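Galería: un mes recogiendo ejemplos en la sala de Zullau

En enero nos propusimos reunir 930 demostraciones para que el modelo aprendiera a ordenar una mesa. Parecía poco.
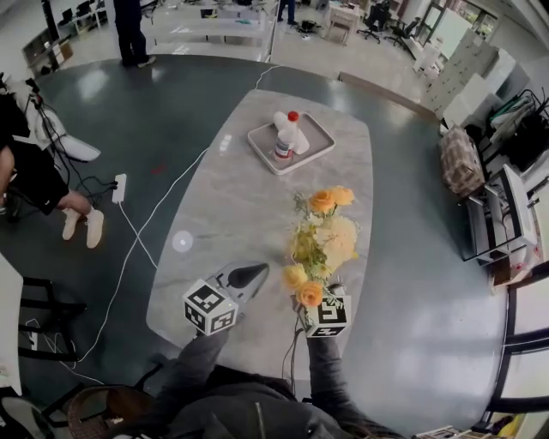
Las rosas, bien sujetas en la pinza derecha. La izquierda espera su turno.

El proyecto se llama Skevano y la idea cabe en una servilleta: una persona hace la tarea con dos pinzas de mano, el sistema registra el movimiento y después intenta repetirlo por su cuenta. La persona se cansa, el sistema no, y de ahí viene casi toda la tensión laboral de estas semanas.

Los cubos blancos con dibujos en negro que lleva cada pinza son marcadores: sirven para saber en todo momento dónde está y hacia dónde apunta. Si uno los tapa con la manga, la toma va a la basura. Kári Gunnlaugsson ostenta el récord de tomas a la basura y pide que conste que tiene los brazos largos.

El ramo es artificial. Las flores de verdad duraron una mañana en la lista de materiales, hasta que Ching-wen Chow calculó cuántas veces habría que cogerlas, moverlas y volverlas a dejar. Las de tela o plástico tienen además la ventaja de no marchitarse entre la toma 10 y la 60, que es cuando se marchita el operador.

También hay bandeja y botella de tapón rojo, objetos de aspecto humilde y muy mal carácter. Una botella se agarra de una sola manera razonable. Un ramo se agarra de muchas, y casi todas valen, lo cual al modelo le resulta desconcertante y a nosotros, a ratos, también.

Normas de la casa, por si alguien se apunta a la próxima tanda: empezar siempre con las pinzas abiertas, no corregir a media toma y no hablarle al ramo. Las tandas son de 60 minutos – el descanso no se negocia. Quien termine antes cambia los objetos de sitio, que si no el modelo se aprende la mesa de memoria y luego presume.

Los ejemplos revisados se guardan en la carpeta Clirkmont. Los dudosos van a la carpeta Stougaard, que crece a mejor ritmo.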